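Ridgate Prompt Box

For small theaters, touring companies and anyone who has watched an actor forget Act Two.

The Ridgate is a portable prompter's desk. It holds one full-length script, one lamp and one person who would rather be on stage. Oberholzer has built it in the same shape since the first model, which was made for a five-act verse tragedy and has seen nothing so long since.

The sloping top takes a ring binder, a bound playscript or the loose heap of rewrites the playwright hands over at the dress rehearsal. A raised lip keeps pages off the floor. The lamp is dim enough that the front row won't notice it and bright enough to tell "exit" from "exeunt" – a difference that matters if you have a cast of 12.

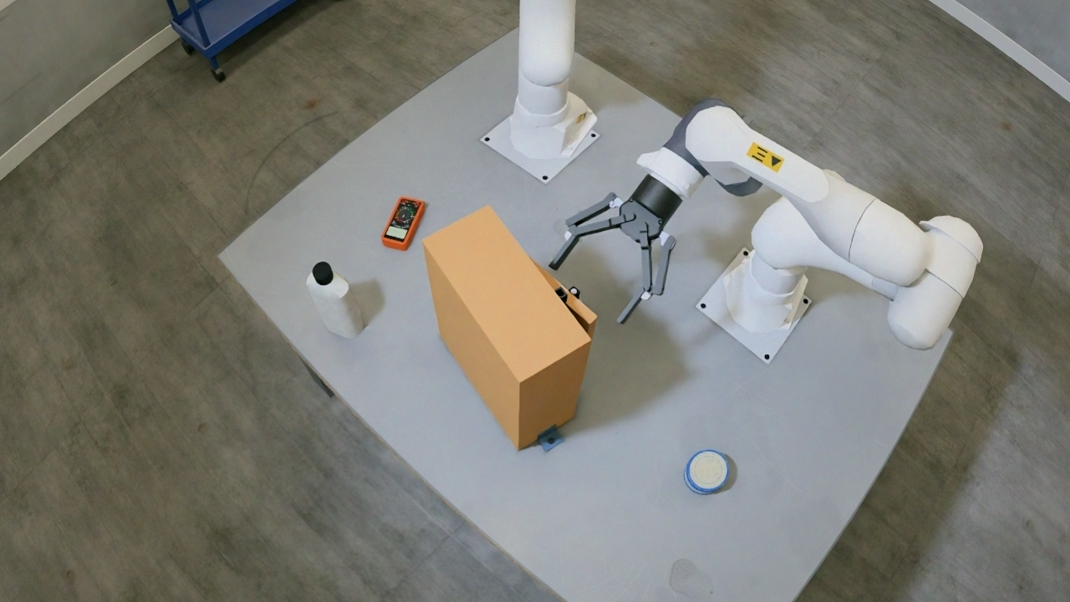 The legs fold flat and lock with a quarter turn. We suggest locking them before you lean on anything. The whole desk fits in the back of a hatchback, beside the thrones and the severed head.

Clurnska or Millo?

The Ridgate comes in two versions. Clurnska is the standing model, for wings so narrow that a chair would be a luxury. Millo is the sitting model and has a drawer, which we designed for pencils and which customers tell us is used for sandwiches. Both have the same top, the same lamp and the same hook for a stopwatch.

In the box

Desk, folded
Lamp with 3 spare bulbs
2 page clips, for drafty halls
Cue sheet pad, ruled for lights and sound
Instructions, in one act
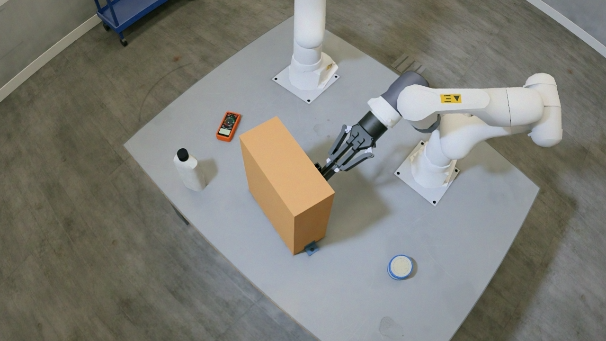 Care and repairs

Wipe the top with a damp cloth. Stage blood comes off if you get to it the same night; after that it's part of the desk's history, and so are you. The lamp is rated for 4000 hours, or one uncut history cycle with discussion.

Spare clips and bulbs can be ordered separately. Replacement lips are fitted at our workshop, which closes for January while the staff are all in pantomimes.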